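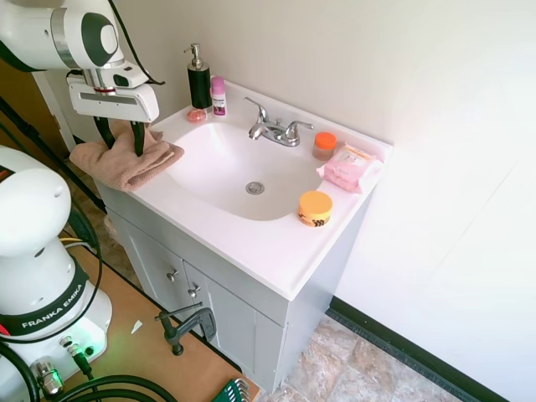
I have been writing about household machines long enough to have grown wary of demonstrations involving vases, and so when Ryszard Laskowska offered to show me Wuvov doing something dull, I put the kettle down and booked the trip. Wuvov is the new bathroom-tidying package from Sadowski, a small software outfit in Mellmont, and it runs on arms the customer already has or rents. Dull was exactly what I got, and I mean that kindly. A folded towel at the edge of the counter, two black fingers pressing into it from above, and all the usual clutter of a vanity left where a person might leave it: soap dispenser, deodorant, a package of wipes, a jar or two with orange lids. I could have been standing in my sister's ensuite.

Towels are a misery for robots. A mug has a handle and stays the shape of a mug, but a towel is a different object every time you let go of it, and the usual answer has been to train on one brand of towel, in one colour, on a nice flat table. Laskowska thinks that's a bit of a cheat. "Your towel is in the sink," he told me. "It's half in the sink and half on the floor, and somebody has left the cap off something." The package comes with 57 practice routines for cloth around basins and benches, and the company says the model behind them was built on over 1,000 hours of towel handling, most of it by patient people with sore shoulders.
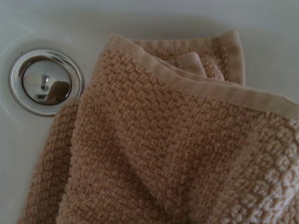
The view from the wrist: looped terry, two smooth hem bands and the drain close by.

What won me over, a little, was the wrist view. I had expected to be bored by it and ended up asking for it to be left on the monitor through lunch (a very good barley soup, since you ask). From up close a towel is mostly hills and valleys, and the hem is the one bit of it that makes any sense, a plain strip running along all that nubbly pile. Wuvov looks for hems first. If it finds one it works out which layer is on top, and if it can't, it asks the operator to have a look and tap the screen. I liked that it asks. My last review unit, a folding table from Undov, would sooner have tied a towel to itself.

Chrome is another of Laskowska's small obsessions. A shiny drain will throw the colour of the towel back at the lens, and early versions of the software took the reflection for more towel and went after it. He still winces telling the story. A fix went out in December, and he says he has been polishing taps in his own home with new respect ever since.
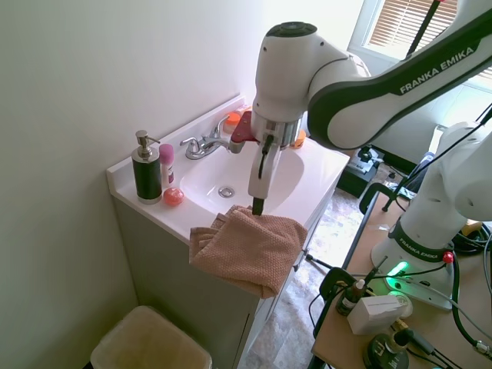 Fingertips pressed into the folded towel at the front of the basin, with a second arm on the wooden table.

Now, the money. Sadowski charges 810 dollars a month for the software, and the arms are very much your own affair. The vanity kit, meaning plans for building a practice bathroom plus the mounting templates, adds another 95. You'd be mad to buy this for your own home, and Laskowska would be the first to say so. The customers he has in mind are university labs, aged-care researchers and the odd hotel group with a spare room and a long view, and for them I think it's fairly priced. Setting up took the better part of a morning in my clumsy hands, and the manual, bless it, was written by somebody who has plainly lost a hex key before.

I do have grumbles. The tap-the-screen prompts arrive with a chime I came to dread, and there is no way to turn it down short of muting the whole computer. The reports it produces at the end of a session are thick with numbers and light on plain words, so you will want a colleague who enjoys that sort of thing. And I would dearly love a routine for bath mats, which are heavier and grumpier than towels and live in the same room. Laskowska says mats are on the list, somewhere after face cloths.

Trials are open to labs now, and bookings go through the Mellmont office.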